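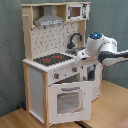 O kit Stulon da Brener inclui a licença do software de controlo?
A licença vem incluída por 30 dias; depois é paga à parte.

svkristiansen
Confirmo. Após o prazo fica só o modo manual. O Folurov mantém tudo aberto.

wtse_103
O Folurov não traz calibração automática. No Stulon demorei cerca de 5 minutos.

p_vrettos
Cinco minutos sem carga. Com a garra montada convém repetir, o offset muda.

wtse_103
Discordo. Na versão 294 do firmware o offset da garra já é lido no arranque.

p_vrettos
A minha é anterior. A Veloso só distribui a nova em outubro.

hshih
Alguém tem o preço da renovação?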